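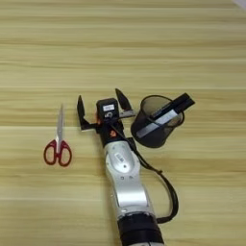
General-Purpose Scissors, Red Handle

Home Shop Desk & Craft Trade Orders Contact

Category: Desk & Craft > Cutting > Scissors

Straight-pattern scissors for paper, card, string and light packaging. Stainless steel blades, closed by a single pivot screw. Handles are moulded in glossy dark red plastic with two finger loops of unequal width: the broader loop takes two or three fingers, the smaller takes the thumb. Supplied by Stistside under the Fluvby desk range.

Specification

Stock code: 561
Blades: stainless steel, straight, tapering to a point
Handles: red plastic, rigid
Pivot: screw, adjustable
Minimum trade order: 20 pairs
Carton: 4 inner boxes

Blade tension is set before dispatch. If the blades begin to fold paper instead of cutting it, tighten the pivot screw by an eighth of a turn and test on a single sheet. Do not overtighten. The blades should open without force and close under light finger pressure.

Wipe the blades with a dry cloth after cutting tape. Adhesive residue can be removed with a little surgical spirit. Do not leave the scissors to soak, and do not put them in a dishwasher. One drop of light machine oil at the pivot twice a year is sufficient for ordinary desk use.

Storage and related items

Store closed. The scissors may be laid flat in a drawer or stood points down in a pen holder. The black wire-mesh cup listed under Desk Storage is suitable, although a light cup can tip if long items are all placed on one side.

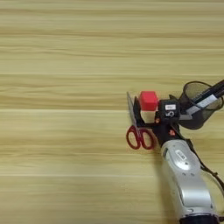

Are the scissors suitable for left-handed use?

The blades are set for the right hand. Left-handed users should order the mirrored pattern, as the upper blade otherwise hides the cutting line.

Page revised 07/04/2020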